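Community Board > Local Groups and Giving > Velletti Trust gift to the rescue boat: who gets to name it?

hullbreach_hank
Jun 23, 2025
So the Velletti Trust has given the Dullon rescue boat crew 3,000 dollars toward a new outboard, and the newsletter says the donor "may be consulted on naming." Consulted on naming what? The boat already has a name. It's been the Marigold since before I moved here. Are we naming the motor now?

saltmarsh_pam
I read that too. I think they mean the shed. The shed has never had a name unless you count what the crew calls it in winter.

705ferrylane
It's the boat. Eirlys Lougher said so at the supper. She was very clear that nothing had been decided, in the tone people use when it has been.

hullbreach_hank
For a motor? You don't rename a boat for a motor. My brother-in-law paid for my transmission and I didn't repaint the truck.

tidetable_ron
Unpopular opinion coming. If a trust wants its name on the side of a boat and the boat goes faster as a result, paint the name on. The fellow clinging to a crab pot buoy is not going to wave it off and wait for the Marigold.

saltmarsh_pam
Ron, you said the same thing about the library and now we have the Urnport Savings Reading Nook, and it has a beanbag in it.

tidetable_ron
It's a good beanbag.

netmender
Can I drag this back to money for a second. 3,000 doesn't buy the outboard they need. It's a start. The lodge at Urnport said they'd match whatever gets raised by the end of August, but only "raised," and there's a fight over whether a gift from a trust counts as raised or given. I've sat through this fight once already and I'd like to be excused from the second one.

705ferrylane
It counts. I have the letter from the lodge. It says "from any source." I'll put it up when I work out the scanner.

While I'm here:
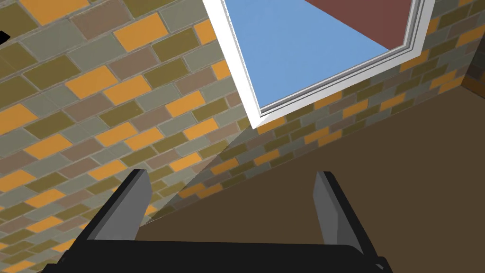 Mixed brick, white window frame.

hullbreach_hank
Wrong thread but I like the orange ones.

bellbuoy
New here, moved from up the coast. Where I came from the boat was named after a bank that then went under, and the crew had to launch it for two years with tape over the side. I'd vote for keeping the old name and giving the donor a plaque. Donors love a plaque.

netmender
How big a plaque, though. The last one was bigger than the hatch it was screwed to.

saltmarsh_pam
I'm with bellbuoy. Also, and I say this as somebody who has baked for that crew for longer than is dignified, 200 of us bought raffle tickets last year and we got a thank-you in the newsletter under the tide tables. I don't want a boat. I'd have liked a bigger font.

tidetable_ron
What did the raffle bring in?

saltmarsh_pam
Less than a motor. More than a beanbag.

bachfan_lou
Bạch from the noodle place has offered to do a supper for the fund, 5 dollars of every plate to the crew, and has not asked for his name on anything. He did ask if somebody could fix the parking sign out front. I think we can swing that.

705ferrylane
We can't swing that. The sign belongs to the county. But yes to the supper, and please can it not be on the same night as the choir, who will be hurt and will sing about it.

hullbreach_hank
Fine. Here's my offer. Keep Marigold on the boat. Put Velletti on the motor cover, where everyone can see it whenever the boat is leaving. I will personally buy the stencil.

tidetable_ron
It'll wash off in a season.

hullbreach_hank
Then they can give us another 3,000 and we'll do it again.

netmender
I don't love this, but I'd vote for it over the shed. I still say hold off until the lodge money is in writing.

705ferrylane
It is in writing! That's what the letter is! Scanner still winning.

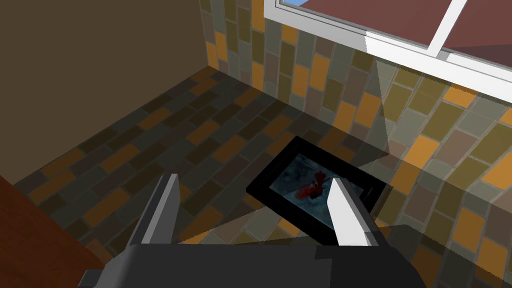 Moved from this thread: Supper for the boat fund

bachfan_lou
Splitting this off so the naming people can carry on without us. Bạch can do any night except the choir's. He needs folding tables, a second rice cooker and a head count a week ahead.

saltmarsh_pam
I have tables. Put me down for two pies as well, and I'll do the head count if Ron promises to answer his phone.

tidetable_ron
I'll answer it if it's you. Put me down for a plate, and one for Hank, who is out pricing stencils.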